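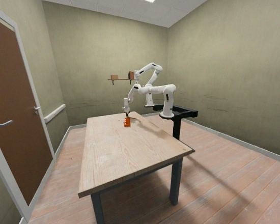 Room with a long wooden table and a tiled ceiling (computer rendering).

Renting a Room at Fulstead Hall: Your Questions

How do I book?
Email Candela Casado with the date you want and a second choice. You will probably get the second choice. Bookings open in November for the whole of the next year, and the Saturdays go fast.

What's the shortest rental?
Two hours. Your meeting may only need twenty minutes, but we have been to meetings.

Can we bring food?
Yes, including cake. Curry is fine if you open the windows afterward. Fish is between you and the next group.

Is there parking?
There are four spaces behind the building. The bakery's customers believe they own three of them, and arguing has not helped. Try Illés Street.

Can we hang things on the walls?
Putty only. Tape takes the paint with it, and the cost of the paint then comes out of your deposit.

When do I get my deposit back?
Within up to 3 business days, once Botond Vörös has looked the room over. He checks under the tables.

What if we need to cancel?
Tell us two weeks ahead and you get a full refund. After that we keep half and wish you well.

Can I bring my dog?
Is it a quiet dog? Then yes. Everyone says it's a quiet dog.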